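**Casel, Thursday, December 10, 2020** - The Ellano Housing Trust has confirmed that its winter heating grant will reopen to tenants and low-income homeowners across the Casel district, with payments beginning in February.

The grant helps households replace old boilers, repair draughty windows and insulate lofts. A total of 1296 applications were received in the last round, and 793 households were given support. The Trust has set aside a larger share of this year's budget for homes with children under five or residents over 75. 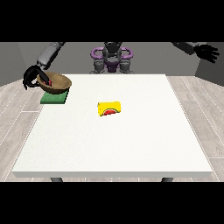 Applicants may claim up to £4000 towards approved work. All work must be carried out by a registered installer, and two written quotes are required before an award is made. Triantafyllou Heating, which fitted new systems in 91 homes under the previous round, has been reappointed as the Trust's main contractor.

Maricruz Escobedo, Chief Executive of the Trust, said: "Many families in Casel are spending far more time at home this winter, and their bills reflect it. We have shortened the form and removed the interview stage so that decisions can be made sooner."

Paper forms will be posted on request. Completed forms may be returned by post or by email - the Trust's front desk remains closed to visitors until further notice.
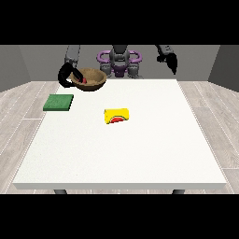
**Can private tenants apply?**

Private tenants are eligible, provided that the landlord gives written consent to the work and agrees not to raise the rent for 12 months after it is finished.

**Media enquiries:** Karla Becerra, Press Office, Ellano Housing Trust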